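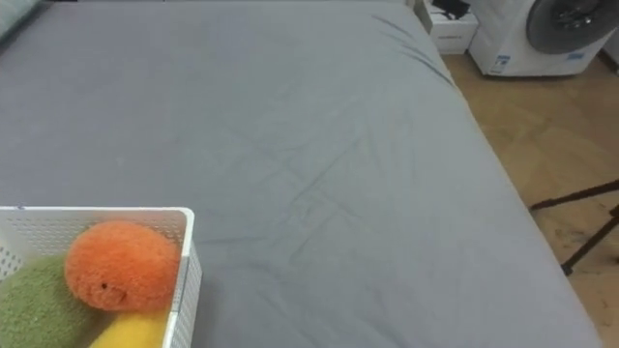 Week 4: Listening to a blues record

Set album: Poltus, the first record Oanh Mạc made under her own name (Plutska, 2000). Read the sleeve notes before the class.

She had spent years as second guitar in other people's bands, and the playing shows it. She leaves room for the singer even when she is the singer. Most solos last one chorus and stay close to the tune.

Points to listen for

The shuffle. Drums and bass sit slightly behind the beat on the slow numbers. Tap the pulse and compare it with the opening track.

Call and response. The guitar answers each sung line in the last 2 bars of the phrase. Mircea Mihăilă does the same on harmonica on side two, but with longer notes.
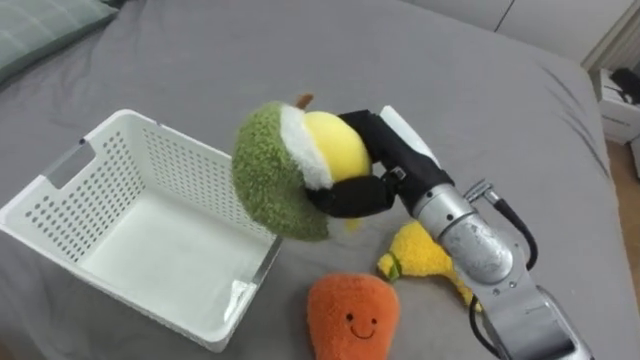

Form. Nearly everything is a twelve-bar. "Tovik" is the exception: it runs to 24 bars, with a late move to the IV chord. Write out the changes by ear and check them at the piano.

Written work

Choose one track and write a page on how voice and guitar share the melody. Give timings for any passage you mention. Hand it in at the start of the week 5 class.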